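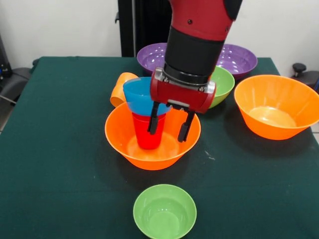
The Return of the Plastic Table

For much of the past decade, the household departments of Prirness treated colored plastic as a seasonal matter. Cups and bowls in orange, red and blue arrived ahead of the warm months and were cleared from the shelves by the end of August. The Dranon housewares fair gave them a single aisle near the loading doors.

This year the fair assigned plastic tableware a hall of its own, with 85 exhibitors and 268 separate lines on show. Buyers attribute the change to smaller kitchens and to a wider taste for strong color at everyday meals. Stoneware still leads in formal dining, but it is heavy and chips easily, and many households now keep it for guests.

Translucent pieces have drawn particular notice. An orange bowl with thin walls takes on a glow in good light that an opaque one cannot match, and the effect is strongest against a dark cloth. Green is a favored ground among stylists; purple bowls, which can look dull on white, also gain from it.

Shape matters as much as color. A wide flared rim makes a bowl easier to lift with both hands and gives serving spoons a place to rest. Tapered cups stack well when they come from the same range, one settling inside the next, and a mixed set of some 80 pieces can be stored on a single deep shelf. Cups from different makers are less reliable. They may balance end on end without nesting, and a tall column of this kind should not be left near the edge of a table.

Peltel, which supplies the canteens of the Te Moana district, has reduced its range to 4 colors for this reason. Each size is molded to one profile, so that a red cup and a blue cup may be stacked in either order. The company reports that replacement orders are now simpler to fill.

Care is not demanding. Pieces should be washed in warm water with a soft cloth – abrasive pads leave a haze that does not come out – and dried fully before they are put away. Cups stored damp and nested tend to stick, and forcing them apart can split the rim.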